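Ticket: Duplicate profiles on the Clekville High alumni directory
Status: open, nearly there!
Platform: Tulosent directory module

First up, thanks to everyone who wrote in. The reunion page has never been this busy, and I'm loving it.

Problem: grads who register with a maiden name and later add a married name show up twice in their class list. One entry has the profile, the other is blank and can't be clicked.

1. Checked the class list export. 40 doubled entries, all from people who edited their name after joining. Great, a pattern!

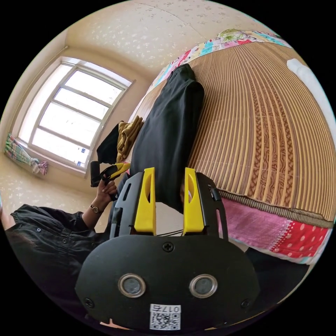
2. Turned off the "also known as" field on the test copy and re-ran the list. The doubles vanished, but so did the maiden names, and half the fun is finding people under the name you knew them by. Turned it back on.

3. Tried the merge tool on 18 of the doubles. It kept the right profile every time, messages and class year included. I may have cheered at my desk. 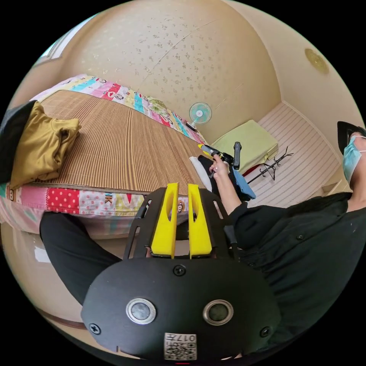
KNOWN ISSUES

Two of the merged profiles landed in the Vimwood campus list instead of Clekville. Both people had gone to each school, so the tool picked whichever came first alphabetically by suburb. Moved them by hand. If you changed schools partway through, please check your page and tell us which class you'd like to be under (you can pick both, it's a lovely feature once you find it in Settings).

The search box still remembers old blank entries until the overnight refresh. Give it until 9 am before reporting one.

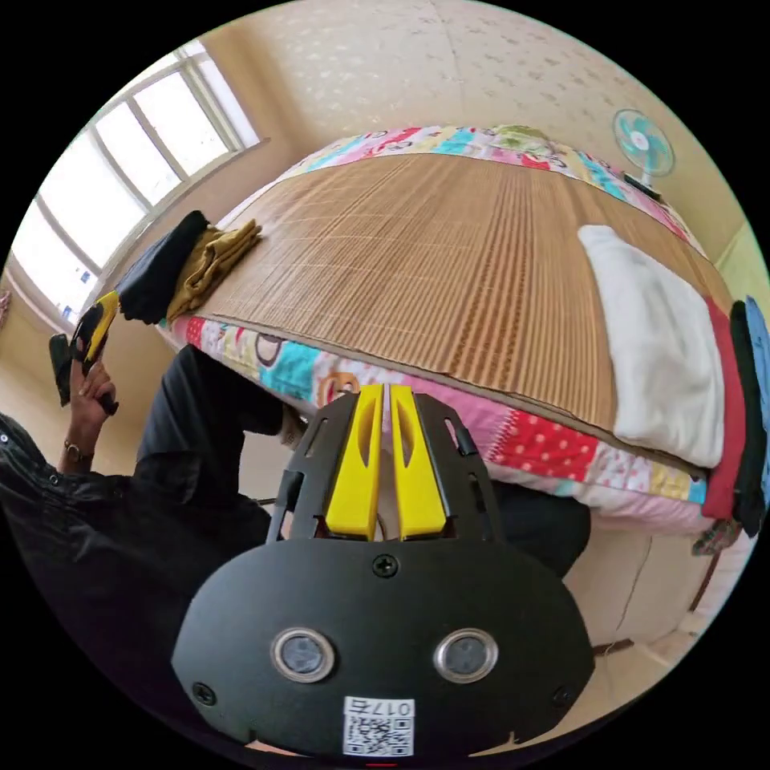 Skyrme wrote back at lunchtime that the merge had worked for their class too, but the reunion invitations were still going to the old email address, and could that be looked at before April?

Yes! Added to this ticket. The mailing list is stored separately, so I'll run the merge there next and post the result.

Recent tickets
Class year missing after sign-up
Can't upload yearbook scan over 100 pages
Reunion RSVP button greyed out
How to add a classmate who isn't listed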